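Teaching an arm to wait: a talk with Hermine Egger

When I come to the Skerirberg laboratory at eleven in the morning, Hermine Egger is already in discussion with a colleague about a number in a table. She asks me for two minutes. It becomes longer, and then she apologizes and makes tea.

Egger works on the question of how a robot arm should decide that it is not sure enough to act. Her group uses the game of Go for this, but the playing strength does not interest her. "The move comes from an ordinary program," she says. "We take it as given. Our work starts when the arm must bring a stone to the crossing of two lines and leave it there, and must know if it will miss."

The method, which the group calls Pilex, is simple to explain. Before each placement the system makes several estimates of where the crossing is, each with slightly different assumptions about the board. If the estimates agree, the arm goes down. If they are too far from each other, it stops above the board and takes a new look. The earlier method used only one estimate and a fixed limit for the error, and Egger thinks that this limit was always a bit of a guess.

A flexible board makes the task harder. "With a stiff board you measure the corners and you can calculate the rest," she explains. "A sheet has a fold, it lies a little higher in one place, and then your calculation is wrong exactly there. We wanted that. A method for uncertainty needs something uncertain."

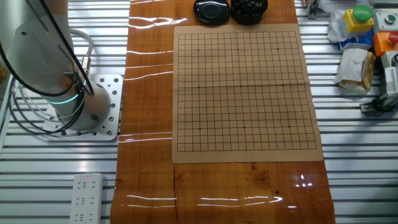
Heidrun Gisler would have preferred to begin with a stiff board and to change only one thing at a time, and she repeats this when she joins us at the table. In her opinion the result is good but the cause is not yet separated well enough. "We see fewer misses," she says, "but I cannot tell you how much comes from the waiting and how much from the second look." Egger nods. They have planned a new series for December in which the arm waits but does not look again.

The result itself is modest, and both of them describe it this way. Over 11 sessions the number of misplaced stones fell to roughly a quarter of what it was with the older method. The price is time, as the arm stops often near the edges of the board. In 4 of the sessions the limit was set too carefully, and a game became so slow that they ended it early. These sessions are still in the report.

I ask if the method could be useful outside of games. Egger is careful with her answer – she mentions placing labels and small parts on soft material, but she has not tested either. "Please do not write that we solved this," she says.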